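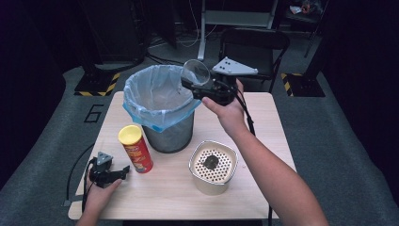

Where does the word "wastebasket" come from?
From paper, mostly. The early ones were woven baskets that sat by a writing desk and caught spoiled letters, and the name stuck long after the wicker went away.

I've been writing up household objects for the Tunora pages for 9 years, and this entry gets me more mail than any other! A wastebasket (or wastepaper basket, or just the trash can, depending on who raised you) is a small open container for dry trash indoors. Mesh, solid metal, plastic and wicker are all common. I grew up with wicker – terrible for pencil shavings, they went straight through onto the rug.

Sizes

Desk models are short enough to slide under a drawer. My own holds 28 quarts, which is really kitchen territory, but I throw out a lot of drafts.

Liners

Plenty of people skip them for paper. Antigoni Tsakiris wrote to me in November to argue that a liner should be folded well down over the rim so it doesn't slump inward, and I've come around to her side. Grocery bags work fine too if the handles reach.

In offices

The old Petridis catalog listed 118 baskets, four of them with lids. A lid makes it a different thing in my book, and I've put those under "Step cans" with the Brerka models.

See also: Ash can, Recycling bin, Step cans

Last revised March 2019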